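Flatesness Community Help > Home and Furnishings > Curtains and Blinds

Long curtains behind a desk - shorten them, tie them back or move the desk?

Asked by Eduardo Manalo, 12 February 2019

Hello all, hoping somebody has been through this. I've got a wooden desk pushed up against the window wall and the curtains hang down behind it. They came with the flat, they're a greyish beige and there's an awful lot of fabric. Every time I want a bit of daylight I have to lean right across the desk and haul, and the middle bit never goes back the way it was. One panel has ended up with its bottom corner drooping over the desk, and the hem there is starting to annoy me more than it should.

I don't want to lose the curtains altogether as the window faces the car park and I've got ceiling lights on a track, so in the evening everyone can see in. But I'd like to be able to get to the window without moving my whole life off the desk first.

So what would you do? Take them up to the sill, tie them back, or give in and pull the desk out? My budget is small and my sewing is worse - I can do a button. 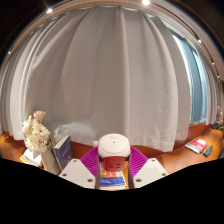 Gwion Rees replied:
Don't cut anything yet! I shortened a pair in my last place and then moved the desk to another wall two months later, and I had silly half-mast curtains until I left. Try pulling the desk forward first. I keep mine 12 cm off the wall and the fabric drops straight down behind it, no bunching and no drooping. You do lose a bit of floor, but you get somewhere for the cables to go as well.

If you can't spare the space, get a draw rod. It's just a stick that clips to the leading edge of the curtain and hangs down the side of it, and you walk the curtain along with that instead of grabbing handfuls. Mine is a Kukumik one from the market and it's been fine, apart from the clip, which I've replaced with a bulldog clip.

18 people found this helpful

Krum Ionescu replied:
blinds. just get blinds

2 people found this helpful

Ramil Navarro replied:
I'm going to disagree with Gwion a little bit, only on the order of things. I'd clear the back of the desk before moving it anywhere. I had the same set-up for ages (long curtains, desk under the window) and I blamed the curtains the whole time, when half the trouble was all the stuff I'd let creep backwards. Books, mostly. I had them standing up along the back edge like a little wall, and the curtain caught on them every single morning and took one or two down with it.

What I do now is lay the books flat in one pile on the desk, with the power strip on the desk in front of them where I can reach the sockets. It sounds untidy but I like it much better than crawling underneath to plug in a charger. Small bits live next to the strip, and anything that hasn't been touched since the start of February goes in a drawer. 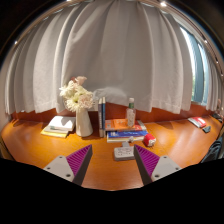 Once the back edge is clear you can run the curtain across with one hand, and you might find you don't need to shorten it at all. I'd still do something about that low corner. Iron-on hemming tape will do it, you don't need to sew. Pin it first and leave it hanging for a few days, as heavy fabric drops a bit once it's been moved, then iron the tape in with a damp cloth over the top. Test it on an inside edge! I put a shiny patch on one of mine by being impatient.

For tie-backs, I bought the Latari magnetic ones and I wouldn't again, they slide down on anything thick. A strip of leftover fabric and a cup hook works better and costs next to nothing. Put the hook a bit lower than you think, otherwise the curtain balloons out above it and you're back to having it in your face while you work.

One more thing - please keep the fabric off the power strip, and don't put anything that gets hot near it. A phone charger or two is fine, but I wouldn't run a heater off one.

9 people found this helpful

Comment from Eduardo Manalo:
Thanks Ramil, and Gwion too. I've got a roll of that tape somewhere from a trouser emergency so I'll start there. Is it all right on lined curtains or does it only grab the front layer?

Comment from Ramil Navarro:
It only grabs what it touches, so do the lining separately and let it hang a touch shorter than the front.

Viewed 603 times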